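Dretetti 手持ちグリッパ収録 よくある質問

最終更新:2022年11月7日(月)

Dretetti の卓上食器タスクにおけるデモンストレーション収録について、作業者および Cemura でデータを受け取る担当者から寄せられた質問をまとめたものである。機材の組み立ては別冊「Jurndale 機材手順書」を参照のこと。

収録の対象

Q1. 1エピソードの範囲はどこからどこまでか。
手持ちグリッパを開始姿勢で静止させた時点から、対象物を離して指を開き、再び静止させた時点までを1エピソードとする。静止は前後とも1秒以上とる。途中で対象物を持ち直した場合も、同じエピソードの中で完了させる。

Q2. 箸のタスクでは何を把持するのか。
木製の細い棒を1本ずつ把持する。束のまま把持する動作は別タスクとして登録されているため、混在させない。棒の長手方向に対して左右の指パッドが平行に近くなるよう手首を合わせ、パッドの間に棒が入ってから閉じる。斜めに挟むと持ち上げた際に棒が回転し、配置時の姿勢誤差が大きくなる。
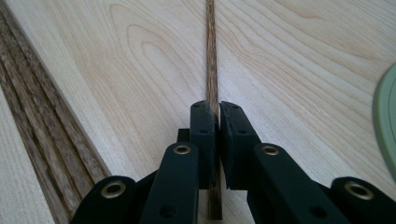 Q3. 接近速度に規定はあるか。
上限値は設けていない。ただし、対象物の手前で減速し、指を閉じる直前に一度止まることを推奨する。減速区間のない軌跡では、画像と開閉幅の時刻ずれが学習結果に現れやすい。

Q4. 把持に失敗したエピソードは削除するのか。
削除しない。失敗フラグを付けて保存する。再試行で成功したものは「回復あり」、成功せずに終えたものは「未完了」とする。作業者の判断で消去すると成功率の集計ができなくなる。

Q5. 1回のセッションで何エピソード収録するか。
60を標準とする。疲労により手首の動きが小さくなる傾向があるため、途中で一度休止を入れる。休止の前後でセッション番号は変えない。

配置と初期条件

Q6. 食器の位置は毎回変えるのか。
変える。初期配置は21種類の配置表から順に選び、各配置の中で食器の向きと位置を数センチの範囲でずらす。目印のテープは卓面に貼らない。方策がテープを位置の手掛かりとして学習した事例が、Sampaio の初期版で確認されている。

Q7. 碗の上に箸を渡す配置では、どの端から把持するか。
碗の縁から外へ張り出した側の端を把持する。碗の内側に指を入れる経路は、縁との接触が増えるため用いない。2本の先端はそろっていなくてもよい。先端の位置をそろえてから収録すると、初期条件の分布が実際の使用場面より狭くなる。

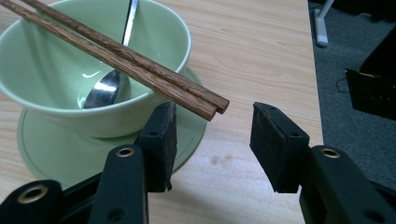
Q8. 配置中に箸が碗から落ちた場合はどうするか。
卓上に落ちた場合は、そのまま拾い上げて続行し、「回復あり」とする。卓外に落ちた場合は収録を停止し、「未完了」として次の配置に進む。手で戻しながら収録を続けてはならない。

Q9. 背景は片付ける必要があるか。
卓上については配置表にない物を置かない。卓外の床や機材が映ることは差し支えない。ただし人の顔、書類、画面の表示が映り込む場合はカメラの向きを変えるか、該当物を移動する。

Q10. 照明条件の指定はあるか。
天井照明の点灯を基本とする。釉薬のある食器や金属の匙には反射光が出るが、白飛びが対象物の輪郭を覆わない限り許容する。窓からの直射光が卓面に当たる時間帯は避ける。

機材

Q11. 指パッドはいつ交換するか。
表面の擦れや縁のほつれだけでは交換しない。把持面に段差ができた場合、または空の状態で閉じて左右の面が合わない場合に交換する。交換後は開閉幅の校正を行い、その時刻を記録票に記入する。

Q12. 校正の頻度はどの程度か。
セッション開始時に1回、全開と全閉の値を記録する。前回値との差が許容範囲を超えたときは、リンクの緩みを点検してから再校正する。校正ファイルのないセッションは受入時に差し戻される。

データの受け渡し

Q13. 現時点の収録数は。
登録済みは2353エピソードで、このうち172が失敗フラグ付きである。フラグの内訳は受入記録の別表に掲載している。

Q14. 注釈は作業者が付けるのか。
作業者が付けるのはタスク名、配置番号、結果の種別に限る。把持開始時刻と解放時刻は開閉幅の信号から自動で抽出し、Cemura 側で抜き取り確認を行う。

Q15. 時刻ずれが見つかった場合の扱いは。
ずれが一定であれば補正値を付けて採用する。エピソードの途中で変動しているものは学習用から除外し、原データのみ保管する。どちらの場合も、元のファイルを上書きしない。

Q16. 同じ作業者のデータばかりになってもよいか。
避ける。手の高さや接近方向には個人差があり、同一作業者に偏ると方策がその癖に依存する。配置表の各番号について、少なくとも2名のデータがそろうように割り当てる。

Q17. 次の改訂予定は。
12月に、匙のタスクに関する項目を追加する。それまでの匙の収録は箸の規定に準じ、把持位置を柄の中央付近とする。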